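# The Drusbridge Desk Fan and Cooling Pad Set

*From Zestbridge, makers of comfortable things for working people*

If you have ever sat through a long Monday meeting in a wool-blend blazer while the heating system did exactly as it pleased, you already know why we started making this set. The Drusbridge is a quiet desk fan with a matching cooling seat pad, and it was put together with one group of people very much in mind: women who are working through perimenopause and menopause, who would like to get on with their jobs in reasonable comfort, and who would prefer that their equipment didn't make a big announcement about it.

We sell it to individuals and we sell it to employers, and the set is the same either way. Same fan, same pad, same plain gray box.

## How it came about

Our founder, Ileana Tănase, spent years in payroll before she ever made a product, and she tells people quite cheerfully that the first Drusbridge was a computer fan, a bent coat hanger and a great deal of tape. It worked, in a manner of speaking. It also hummed so badly that her neighbor moved desks. The second one was quieter, and the third one had a proper base, and by then a few women from other floors had started asking whether she could make them one too (she could, though it took her most of a winter).

The shape you can buy today was drawn up with Hrynyshyn, a small workshop that also builds our motors. They are patient people. We sent the blade back to them more times than we like to remember, mostly over a faint ticking sound on the lowest speed that only two of us could hear, and they fixed it every time without a word of complaint.

## What comes in the box

- One Drusbridge desk fan, with a weighted base
- One cooling seat pad with a removable, washable cover
- One spare cover, in charcoal
- A braided USB cable, long enough to reach the back of most desks
- A cotton drawstring bag for carrying the fan home or to another office
- A short printed guide, with our phone number in large type on the back

## The fan

The fan has four speeds and a soft-touch dial on the side, so you can change the setting by feel while you are talking to someone. We tried buttons first, and the trouble with buttons was that they beeped. The dial makes no sound at all. There is also no light on the front, which was a request we heard over and over from women who didn't want a little blue glow drawing eyes toward them every time they felt a flush coming on.

The head tilts up and down and turns by hand. It doesn't swing on its own, and we did think hard about that, but a fan that wanders off just when you need it is a frustrating companion. Set it where you want it and it will stay put. The whole thing weighs 378 grams, so it is easy enough to tuck under an arm on the way to a conference room.

It runs from any ordinary USB port or wall adapter, and the built-in battery will last a working morning on the second speed. On the highest speed you'll want to keep it plugged in.

## The seat pad

The pad is filled with a gel that takes heat away slowly. It doesn't need to be frozen or chilled, and it doesn't need power. You simply put it on your chair. It feels cool when you first sit down, then evens out, and if you get up for a few minutes it recovers nicely while you're gone.

The cover comes off with a zipper along the back edge. Wash it warm with your regular laundry, and please skip the fabric softener, as it clogs the weave and the pad won't breathe as well afterward. The gel layer itself can be wiped down with a damp cloth and a drop of dish soap. The pad holds up to 300 pounds and fits most office chairs with a flat seat. If yours has a deep bucket shape, give us a call before you order and we'll talk it through.

## Finding a good spot for it

Most people put the fan too far away at first. Start with it about 17 inches from you, a little to one side, and aim it at your collarbone. Air blowing straight into your face will dry your eyes out by lunchtime, and if you wear contact lenses you'll notice it sooner than that. The base is small enough to share a desk with a monitor and a keyboard, so you shouldn't need to move much.

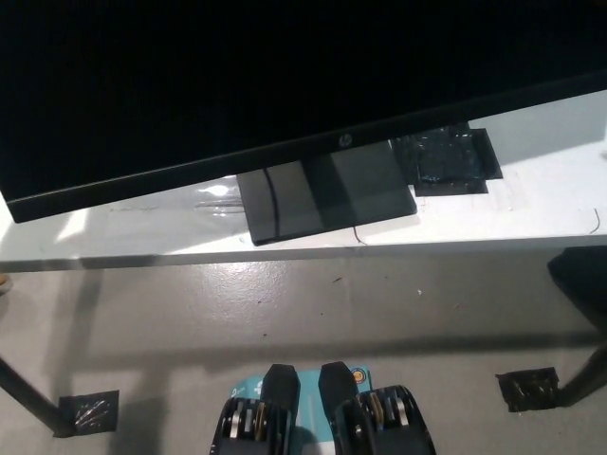
Keep loose papers on the other side from the fan, or put something on top of them. And if you share a desk or sit very close to a coworker, turn the head slightly inward so the air stays with you. The airflow is fairly narrow on the first two speeds – we designed it that way on purpose – and the person beside you shouldn't feel a thing.

If you move between offices, some of our customers keep the pad at one and the fan at the other, and that works very well too.

## For employers

We supply the Drusbridge in cases for workplaces that want to keep a few on hand. Larger orders, up to 200 sets, usually ship from our Groltton warehouse within two weeks. Anything bigger than that, we'd ask you to get in touch first so we can give you a proper date.

A small suggestion, if you'll allow us one. The offices that get the most use out of these tend to leave them somewhere people can simply help themselves, such as a supply closet or a shelf by the printer. When a person has to fill out a form and give a reason, a good many of them will decide to put up with being too warm. A fan can't take the place of flexible hours or a manager who listens, of course, and we'd never say it could. It's a helpful thing to have on the desk while you work on the rest.

We can also send extra covers by the case, so every person can have a fresh one.

## Please note

The Drusbridge is a comfort product. It isn't a medical device and it won't treat any condition. If your symptoms are making work or sleep difficult, please do talk with your doctor, and take along a list of what you've been noticing if you can.

## Returns and repairs

Try the set for a month. If it doesn't suit you, send it back in any sturdy box and we'll refund you, including the return postage. The fan motor is covered for two years and the pad for one. Replacement cables, covers and drawstring bags can be ordered separately at any time, and Ileana still answers the repair line herself on most afternoons, so don't be surprised if she asks you how the ticking is.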